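Setting up a shared worktable so it stays usable

A long table that several people use will fill up within a week unless everything on it has a place. These steps are the ones we follow at the Kirkden workshop. Allow 2 hours the first time.

1. Clear the table completely. Put everything on the floor or a trolley, wipe the top with a damp cloth and let it dry.

2. Decide where the work happens. Ours is the middle of the near edge, within easy reach, and it gets a flat white board. Small parts show up well against white, and the board can be lifted away for cleaning.

3. Put one open crate to the side of the board. Choose a strong colour. We use bright blue on a dark brown top, so people notice the rim before they catch a sleeve on it. 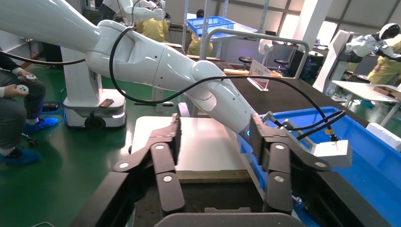
4. Keep the crate for things in use today. Anything left in it at five o'clock goes back to the shelf. If you store stock in the crate as well, it will be full by the end of the month and the board will become the new crate.

5. Keep foam blocks with the crate and not on the board. They are useful for propping and padding, but they get in the way quickly.

6. Route cables last. Lift them over the work area or take them behind it — never across the board — and leave enough slack that nothing pulls when a part is moved. Some 200 mm of spare is enough for most things. Check the floor too, and coil up any lead that is not plugged in.

7. Agree on a place for phones and cups. It can be anywhere except the table.

If the top is glossy or the board is pale, look at it from where you will be working before you fix its position. Overhead lights can leave a bright patch, and turning the board a little is usually enough to shift it.

Repeat steps 1 and 6 every March, or whenever the table changes hands.

Kamrul Matubbar

Related pages
Labelling shelves at Rornumville
Choosing a crate size
Looking after floor coatings

Contact | Copyright Kirkden Workshop | Back to top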